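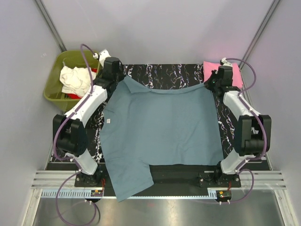 ¿De qué trata Plerkthorpe, la nueva novela de Sepehr Tehrani?

De un intérprete militar que descubre que la tregua que ayudó a negociar se firmó con un mapa falso. El libro, un thriller político de 169 capítulos muy cortos, llega a las librerías en marzo de 2025.

Tehrani empezó a escribirlo por el final. «Tenía la escena del puerto y nada más», cuenta. «Sabía quién estaba en el muelle y quién no iba a llegar. Tardé dos inviernos en averiguar por qué.»

La acción se reparte entre una capital sin nombre y la base de Plerkthorpe, donde el coronel Buthelezi vigila una frontera que cambia cada pocos días. El autor no quiso situar la historia en un país real. «Si pongo un país, el lector busca al ministro de turno. Prefiero que se fije en Buthelezi, que tiene 30 horas para decidir si obedece.»

El protagonista, Deder, no dispara un arma en toda la novela. Traduce, escucha y a veces se calla una frase – en eso se apoya casi toda la intriga. «Un intérprete puede empezar una guerra con un verbo», dice Tehrani. «Me interesaba más eso que los misiles, aunque misiles también hay.»

Sobre la documentación es breve. Leyó actas de negociaciones antiguas y descartó casi todo. De un primer manuscrito quitó una trama entera, la del banquero Torkon, que ahora aparece solo en dos capítulos. «Mi editora tenía razón, aunque me costó un mes admitirlo.»

La primera tirada es de 2.000 ejemplares. Tehrani trabaja ya en una segunda parte, que arranca la misma noche en que acaba esta, con Buthelezi todavía en la base. No ha decidido si Deder vuelve. «Tengo un capítulo con él y otro sin él. De momento me gusta más el segundo.»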